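Opinion > Home & Habits > Storage

Filed under: Having Less, Rants

Let the bin be nearly empty

2021-01-11

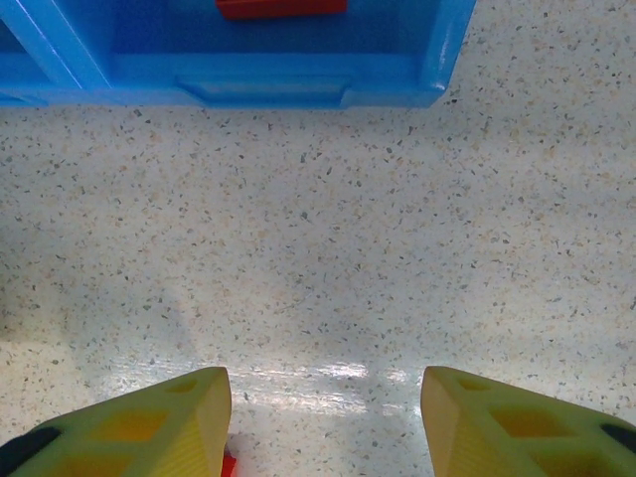
Blue plastic bin, something flat and red in the bottom of it.

January, so everyone is selling boxes. Stackable, nesting, clip lids, little windows for a label. The Prestunska catalogue came through the door last week, thick as a loaf, and I counted myself lucky to get it into the recycling before I'd folded down a corner.

My view, for what it's worth. One open bin on the floor, no lid, and stop there. Don't fill it.

We can't bear a half empty container. That's the whole trouble. See a bit of bare plastic and in goes a scarf, the tape measure, a charger for a phone that died years ago. By August you've got a full bin and no idea what's at the bottom. So you buy another one. I did this for most of a decade, first in the flat in Stomulwood and then in the house, and we moved the same full boxes from one to the other without opening them. Paid a van to do it too.

People say but where does it all go then. Well, out. Or on a shelf where you have to look at it. A shelf is rude, it shows you what you own. A lidded box is very polite and lets you lie to yourself.

And colour — get a loud one. I know the fashion is for oatmeal and grey and wicker, Serrano do a whole range in what they call pebble. Lovely. You'll never notice it again, that's what it's for, it melts into the room and so does the stuff inside. Bright blue on a pale speckly floor doesn't melt into anything. You walk past and think, right, what's in there, does it need to be. A red thing at the bottom of a blue bin gets spotted from the door.

A moulded dip in the rim for your fingers is nice as well. Cheap plastic often gets this right and the expensive baskets dont, they have rope handles that come undone.

My sister in law disagrees with all of this. She has a lid for everything and can find her passport, so fair enough. But she also has a cupboard just for spare boxes, and I've seen her shut it with her hip.

I had a letter after the last piece saying this was easy to preach if you haven't got children. I have two. Toys are the best case going for the open bin! They tip it out, they chuck it back, no lid to lose behind the sofa. When it won't all go back in, something leaves the house. There were tears the frist time. Mine mainly.

Grarkard have their sale on until the end of the month and I'll probably go in for lightbulbs. I am not going down the storage aisle.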